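List: surnorora-manip
Subject: Re: Re: grasp width as a training signal, first numbers

Hi all,

Merging two threads here. The question from the Merkine group was:

> You say width at contact helps the policy, but on soft parts the
> width keeps changing after contact. Which value do you feed in? And
> did you retrain the baseline with the same demos, or are you
> comparing against the spring numbers? If it is the spring numbers
> I would not read much into the difference.
>
> Also, is the Jirus split still the one with the rigid parts only?

Second question first. The baseline was retrained. Same demos, same seeds, same number of steps. The spring numbers are not used anywhere in what follows. The Jirus split is still rigid parts only and we left it alone so that older results stay comparable. The soft parts are in a new split, which for now is just called "soft".

On the first question: we feed in two values. One is the finger width when the closing speed first drops below threshold, which we treat as contact. The other is the width after things settle. The difference between the two gives the policy a rough idea of how far the part gave way. No force sensor is involved. We did try feeding the whole width curve for the closing phase and it trained slower and did no better, so it was dropped.

The soft split has 300 demos, all taken with the hand-held gripper. We held out 100 more for checking the contact detector by hand. The arm runs use the same finger shape and the same pads, so the widths should carry over, apart from an offset that we calibrate at the start of each session.

The yellow ring is the part that gives the most trouble. It has a pebbled surface with raised chevron blocks, and the rubber bulges a little between the fingers when they squeeze it. Where the pads land matters a lot for the width you read. On a raised block the first value comes out larger than it does on the surface between blocks, and the detector has no way to tell a thick spot from an early stop. 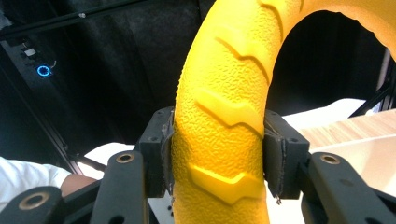
Baiba Pärn wrote back on the draft that the offset calibration hides a second problem, namely that pad wear changes the settled width more than the contact width, so the difference between the two drifts over a session even when the part is the same. Her suggestion is to log a reference squeeze on a rigid block every so often and subtract it from both values separately.

I think this is right. We checked it on the sessions where we happened to have a reference squeeze at both ends, and the drift is there. It is small next to the give of the ring but not small next to the give of the harder foam parts. The pads fray along the edge with use, and until now we changed them when they looked bad, with no fixed rule. From the next batch on there will be a reference squeeze every 6 demos, and both values get their own correction.

What this means for the result: on the ring and the other very soft parts, the gain from adding width holds up. On the foam parts I would call it open. The policy with width still beats the baseline there, but part of that may be the policy picking up on where in the session a demo was taken. Shuffling demos across sessions should settle it and that run is queued.

Failures on the arm were mostly of one kind. The fingers close on the ring at a slant, the width settles early, and the policy takes the reading as a firm grasp and lifts. Adding the wrist angle as an input helped with some of these. The Schouten code already has a field for it, so anyone who wants to try can turn it on in the config without touching the loader.

Still to do before November:

- rerun both policies with the corrected widths
- shuffle across sessions and report foam and ring separately
- write down the pad change rule

If anyone has soft parts with a smooth surface and known hardness, we would like to borrow a few. Reply to me off list about shipping.

Regards,
Manipulation group, Surnorora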